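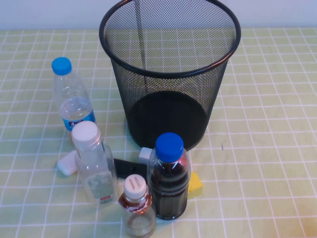
Plastic bottles beside a mesh bin on a checked tablecloth.

Home | News | Arts | Music | What's On | Contact

A lost songbook turns up, and I got to hear some of it

I'll admit I had never heard of Pilano until last month, and I've lived 2 valleys over from it for most of my adult life. It's one of those villages you drive through on the way to the coast. But it had a composer once, a chap called Owino Relura, who taught piano in the front rooms of half the street and wrote songs in the evenings, and a bundle of those songs has just come to light inside a piano stool.

The stool belonged to Marisol Magaña, who inherited it from her aunt along with a piano that hasn't held its tuning in years. She lifted the seat to see if the hinge could be saved and found the lining had been stitched back in by hand, rather badly. Under it were 45 sheets of manuscript, folded once, most of them in pencil.

"I thought it was old wallpaper lining," she told me on the phone. "I very nearly put the lot out with the recycling!"

She rang Wajid Naqvi instead, who runs the little music archive above the library in Manimel and knows more about parlour songs than anyone I've met. He recognised the handwriting on the first page. Relura had a peculiar way of drawing his treble clefs (the tail goes the wrong way, like a fish hook) and the archive already holds a letter with a few bars scribbled at the bottom.

So what's in there? Songs, mostly, for voice and piano. There's one about a ferry, one about a quarrel over a goat, and a long sad one in a minor key with no words at all, only a vocal line with "ask Anna" written over it. Wajid has no idea who Anna was. There are also 2 piano duets, which I liked best, and which he thinks were teaching pieces – the lower part is very easy and the upper part is anything but.

I went over to Manimel one afternoon to hear him play a few. The archive's upright is a bit clattery at the top end and there was a van reversing outside for most of the goat song, but I was grinning all the way through. They're proper tunes. I've had the ferry one in my head ever since, and I've been humming it in the supermarket like a loon.

It isn't all tidy. Damp has got into the bottom corners, so some of the last bars are missing, and Wajid says he won't fill the gaps with guesses. He'd like to print what survives, with blanks where the blanks are. He reckons a decent scan and a small printed edition will cost £2000, and the archive has a jar by the door and a form at the desk if you fancy chipping in.

The first public airing will be in October, in the reading room, with a singer still to be found. Mezzos, get in touch! Marisol is going along, and she's bringing the stool. I've already asked for a seat near the front, away from the window and the vans.

If you had a grandparent who took lessons in Pilano, Wajid would love to hear from you – especially if there was an Anna in the family.

14 shares | 6 comments

Get our arts news by email. Enter your address to sign up. You can unsubscribe at any time.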